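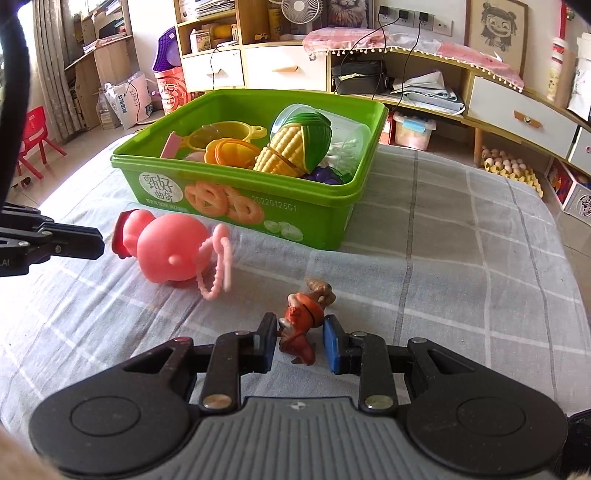
Dima Sabbagh
Member, Bedding and Laundry board

Grey check sheets going bobbly and won't stay on the mattress

I have two sets of light grey sheets with a darker grey check. They are a cotton and polyester mix, the label says 52% cotton. I bought both in March from the Salameh shop on the Lunton road and have used them in turn since then, a week on and a week off.

Two problems. The first is bobbling. It started down the middle, where my legs go, and has now spread up to the shoulders on one set. The other set is not as bad but is going the same way. The pillowcases from the same packs are fine.

The second is that the fitted sheet comes off at one corner, always the one at the head end nearest the wall. I can put it on tight at ten at night and it is off by the morning. The mattress is a double and the sheet is a double. I measured the mattress and it is 27 cm deep with a topper on. The packet is long gone so I can't say what depth the sheet was meant for.

I wash at 40 on the normal cotton cycle with a non-bio powder and a bit of softener, 1000 spin, then tumble dry on high until the machine stops. Usually the sheets go in with the towels to make up a full load. The water in Stistow is hard, if that makes a difference.

What I would like to know:
Can the bobbles be got off without making holes?
Is it my washing or is it the sheets?
Is there a way of keeping the corner on that doesn't mean buying new ones?

I don't mind spending a little but I'm not keen on replacing two sets that are less than a year old.

3 replies. Sorted by oldest first

Fouad Sayegh
Regular, 987 posts

It is a bit of both. Cotton and polyester mixes bobble more than plain cotton does. The short cotton fibres work loose and roll up, and on plain cotton they mostly drop off in the wash. The polyester is stronger and holds them on. So you would have had some of it anyway, but the way you wash them is speeding it up.

The towels are the main thing. Stop washing sheets with towels. Towels are rough and heavy and they rub against the sheet for the whole cycle, and they shed fluff as well, which gets caught up in the bobbles you already have. Wash the sheets on their own or with pillowcases and thin T-shirts. No jeans, nothing with a zip, and do up the duvet cover if it goes in too.

After that I would change these:

Use the easy care or synthetics cycle at 40. On most machines it is shorter, uses more water for the size of load and spins slower.

Fill the drum half full. A double sheet and two pillowcases is plenty.

Turn the fitted sheet inside out before it goes in, so that the side you sleep on gets less of the rubbing.

Leave out the softener. It coats the fibres and on a mix I have never seen it help. Use a liquid in place of the powder if you are on hard water, as powder doesn't always dissolve fully and the grit that's left is another thing rubbing on the cloth.

Dry on low and take them out while there is still a little damp in them, then hang them over a door for an hour. High heat until the machine stops is hard on any sheet. It also perishes the elastic, so it may well be part of your corner problem.

For getting the bobbles off, use a battery fabric shaver, the sort with a round head and a guard over the blades. I have a Steto one that has done a good few years of jumpers and bedding. Whichever make you get, do it like this. Wash and dry the sheet first. Put it on the bed and pull it tight, because the holes come from slack cloth going up through the guard. Move the shaver in small circles with hardly any weight on it. Empty the fluff box when it gets half full or it stops cutting. Keep well away from the seams and the elastic. With a check pattern you can use the lines to see where you have got to, one row of squares at a time.

A double takes me most of an evening with the radio on. You only need to do it properly once. After that a quick go over the middle every couple of months keeps it down.

If the cloth looks thin when you hold it up to a window, leave it alone. Shaving takes fibre away and a thin sheet hasn't got any to spare.

As to the corner, 27 cm is too deep for a lot of ordinary doubles. Plenty of them are made for a mattress of 25 cm, and yours will have shrunk slightly with the hot drying as well. Look for "deep" on the packet next time, which should be 30 cm or more. For the ones you have, get a set of sheet straps, the elastic kind with a clip at each end. They go across underneath the corner. Put them on all four corners even though only one comes off, otherwise the pull just moves somewhere else.

bramblepatch
New member

i just use a razor on mine, a cheap one, pull the sheet tight and go gently. works ok. did put a hole in one but it was old

lidl_and_large
Member, 17 posts

Agree with most of the above but I wouldn't bother with straps to begin with. Take the topper off and see if the corner stays on. If it does, you know it's the depth. You can then put the fitted sheet on the mattress by itself and a second, flat sheet over the topper, tucked in hard at the sides. That's what we do and it costs nothing if you've a flat sheet in the cupboard.

Also try turning the fitted sheet round. One corner of ours always went first and it was the elastic gone slack in that corner and not the bed at all. If the trouble moves to the foot end when you turn it, that's your answer. You can unpick a few stitches and thread new elastic through for very little. Use the flat sort, 8 mm or so, and a safety pin to pull it along.

On the bobbles, have a look at your nightclothes too. Fleece pyjama bottoms are terrible for it. Down the middle where your legs go sounds like that to me.

Dima Sabbagh
Member, Bedding and Laundry board

Thanks. I do wear fleece bottoms from October on, so that fits. I have turned the sheet round tonight and will leave it a week. The towels will be going in on their own from now on. I would rather not use a razor.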